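Clulitz parallel gripper with wrist camera: a long review, including the day it let go
Posted 19 April 2018 by Asger Eyvindsson

I love this gripper, so let me get that in before the bad part. We've had the Clulitz on our arm in the Patville workshop long enough to pass 4000 open-and-close cycles, nearly all of them on toy food. Toy food is great test stuff! A plush ketchup bottle is fat, squashy and awkward to get hold of, a strawberry is tiny by comparison, and a plastic plate gives you a thin rim to worry about. If a gripper has a weakness, a play kitchen will find it sooner than a box of wooden blocks.

Setup took me one evening, and most of that went on cables. I'd leave more slack at the wrist than the booklet shows - mine pulled tight on the first full turn and I had to redo the lot.

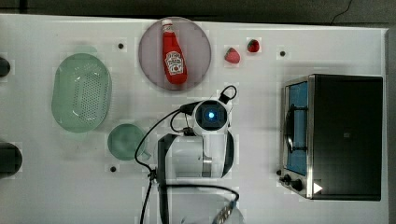

The fault

We were running plate-to-bowl moves, and the fingers opened by themselves while the arm was still traveling. No error, no beep, and the status page still said "holding". The strawberry went on the floor. Funny with a strawberry. I would not have laughed with anything heavy or sharp in there, and my colleague Vilhjálmur Dalsgaard had been leaning in to straighten the colander when it happened.

He hit the stop and we left the arm alone until the next morning. After that it took 20 slow repeats to get the fault back, and it came only when the wrist was rolled past a quarter turn. The connector under the camera module was backing out by a hair. When power dips, the gripper restarts, and on restart it opens. That last bit is what bothers me. A loose plug can happen to anybody, but a gripper that opens on restart is a design choice, and a poor one.

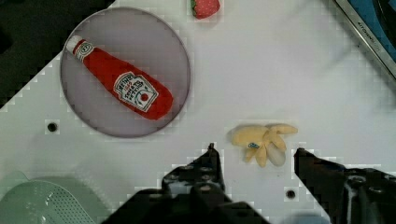 Wrist camera view, with the peeled banana by the fingertips.

The fix

Nelance, the shop that sold it to us, sent a locking connector in 3 days, plus a note on a setting called "hold on restart". It's off out of the box. Turn it on! It's on page 2 of the advanced menu, under a heading about noise, and I'd never have gone looking there. With both changes made, I've rolled the wrist every way it will go and haven't had another drop.

How it grips

Beautifully. The narrow tips get under things I'd given up on, and soft fabric doesn't seem to confuse it one bit. The camera is a joy for lining up on floppy objects like that banana. I used a Bai gripper before this one and it had a much clumsier touch, though it did stay shut when the power went.

Four stars out of five. It gets the fifth when they ship it with that setting on. Until then, check the plug before each session and keep your hands out of the way while the arm is live.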